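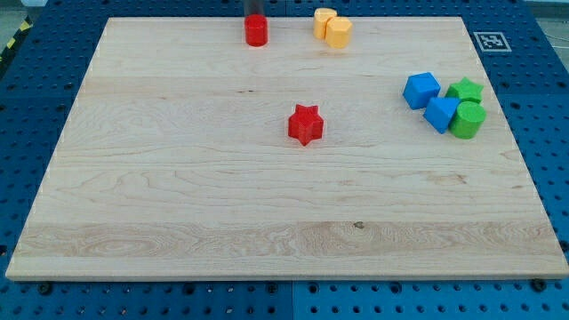

Wood as a material — week 4 notes

C. Holroyd, room 19. Bring last week's sheet, we didn't finish shrinkage.

Recap. Softwood = conifers, hardwood = broadleaf trees. Says nothing about how hard it is. Balsa is a hardwood. Yew is a softwood and tougher than plenty of hardwoods. Someone mixes this up every year on the test.

Growth rings
Earlywood: spring, big thin-walled cells, pale. Latewood: summer, small thick-walled cells, darker and denser. One pair = one year in a temperate climate. Tropical trees often have no clear rings, so don't try to age them this way.

Sapwood / heartwood
Sapwood carries water, usually paler, insects love it. Heartwood is dead, full of extractives, better against rot. In maple the sapwood is the part people pay for. In walnut it's the other way round.

How the log is cut
Flat sawn — fastest, least waste, gives the wavy or cathedral grain on the face. Cups as it dries.
Quarter sawn — rings close to 90 degrees to the face. Straighter lines, moves less, costs more.
Rift sawn — in between, most waste.
Draw all three from the end grain. Will be on the April test.

Figure
Not the same thing as grain! Grain = direction of the fibers. Figure = the pattern you see. Curly figure comes from fibers that ripple, so light bounces off them differently. Planing it is a pain, it tears out. Sharp blade, light cuts, or scrape it.

Knots
Base of a branch. Tight knot: branch was alive, fibers run into the trunk. Loose knot: branch was dead, bark around it, can fall out. Either one weakens a beam, worst on the tension side.

Moisture
MC% = (wet weight − dry weight) / dry weight x 100
Worked one, from the Nirdale yard samples: wet 3,727 g, oven dry 2,000 g. Difference 1,727, so MC = 86%. Very green. Yes it can go over 100, becuase we divide by the dry weight.
Below fiber saturation (near 28%) the cell walls start losing water and the wood shrinks. Tangential shrinkage is close to double radial, lengthwise almost nothing. Hence the cupping.

Do before next time
— read Đinh, chapter on drying, skip the kiln tables
— Clenley sample: wet 4,000 g, dry 2,000 g. Find MC, show the working
— sketch wich way a flat sawn board cups and mark the bark side

Ostport mill visit: leave at 8:15, closed shoes, hair tied back.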